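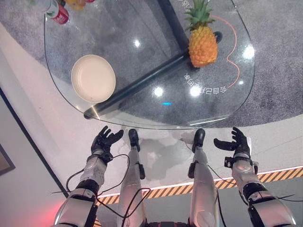
The Lornirley robotics club had one rule for the fall challenge, and it was that you didn't get to pick your own fruit. I was hoping for an apple. We got the pineapple! I loved it at once, crown and all, standing up on that glass tabletop next to the plain cream bowl as if it were waiting for a bus. Our robot, Nistor, held both black hands open under the rim of the table, palms up, and my whole team leaned over the laptop and yelled at it in whispers.

We had 120 seconds. The task was fruit, grip, bowl, and there were 9 teams, and the team from Jiston had already done theirs with a lemon (a lemon!) and were eating chips about it.

"Glass is mean," our programmer said. "It sees the carpet and thinks the table is down there."

"Then tell it the table is up here."

"I did tell it. I told it in 2,000 lines."

I was in charge of the hands. All summer I had practiced on tennis balls and rolled-up socks and once on my grandmother's teapot, which survived, and I knew those fingers better than my own. I knew how the thumb came in a little early. I knew the tiny click before a grip, and I had it set as the ringtone on my phone.

The judge raised a green card. Somebody behind me stopped chewing.

Go, I thought. Go, go, go, you beautiful thing.

On the first try we knocked it over. The whole gym said "Ohhh," and my stomach went down to my sneakers, and then I saw what the wrist camera was sending us and grabbed my teammate's sleeve so hard the button popped. Orange and gold, filling up the laptop, blurry as a dream, right under the gripper! Lying down was better. Lying down was so much better!

"Close it," I said. "Close it now." 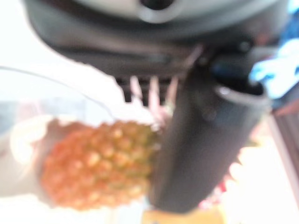
Thirty Seconds Left

Click.

I heard it from across the mat, my own ringtone, and for once it wasn't my mom calling.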